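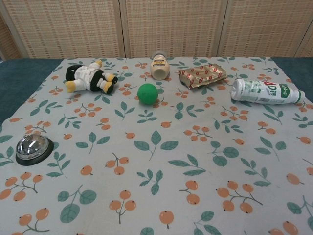
Filed under: Around the House

Home About Archive Contact
Search this blog Type and hit enter

I emptied my travel bag onto the table when I got back from Drendach in July, and I have been slow about putting it all away. The green ball goes back in the hall drawer. The snack packet I will eat. The little doll with the yellow feet needs a shelf, and the cream-colored bottle can live in the bathroom.

The tablecloth with the orange berries came from a shop in Urthorpe and cost me 21 dollars. It is short for this table, so the blue shows on both sides — I have stopped minding. The woven screen stays behind it for now. I want to move it to the bedroom, but the doorway is 2 inches too narrow unless I fold it all the way.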